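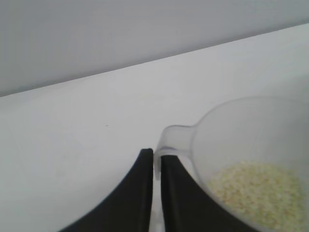 Kane Quinlan says a cup is a cup and the rest is fuss. He weighs nothing, owns no scale, and his flatbread comes out fine, most weeks.

Try telling that to Ilaria D'Amico. Seven cups of flour in her kitchen on Zuccaro, same bag, same afternoon. Scooped straight from the bag, packed down by the scoop. Then spooned in and leveled with a knife. Big difference. You could feel it in the dough before the water was even all in.

Plastic cups get the blame alot. Cloudy ones especially, the kind with a short handle that lives at the back of the drawer. Mostly unfair. Check yours with water: fill to the rim, pour it into a jug you trust, look at the line. Off by a spoonful? Fine for rice. Not for cake.

Gerardo keeps one just for oats and it never gets washed, only wiped. Her brother, not her husband, people ask.

Dry stuff to the rim, level. Liquids in a jug with a spout, eye down at teh counter. Brown sugar packed. Flour never. Her loaf that day took 31 minutes and we ate it too soon, butter running everywhere.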